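Workshop notebook, April, shortly after lunch

Back to the walnut oil finish for the Lorkberg stools, and I'm happy to say the second batch behaves much better than the first! I warmed the oil in a water bath to 110 degrees F before stirring in the beeswax (Sharon Tanui's suggestion, and a good one), and it went in smooth as custard. Proportions this time were 200 g oil to 12 g wax. The last lot had nearly double the wax and dragged horribly under the cloth, as Haris will remember, having done most of the rubbing.
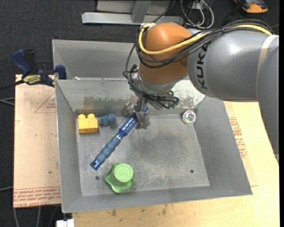 Blue round brush at the bin, KUKA arm.

I wiped thin coats onto seven offcuts and stood them by the window, the ash ones on the left and the cherry on the right. Cherry drinks it up beautifully. The ash is still a little blotchy near the end grain, so I'll sand the next pieces one grit finer and see if that evens things out.

Haris, if you get in before me, please don't stack the offcuts, they're still tacky. And the oily rags are hung out flat on the line outside, please leave them there until they're stiff. Need to order more wax from Curnaline, the tin is down to scrapings.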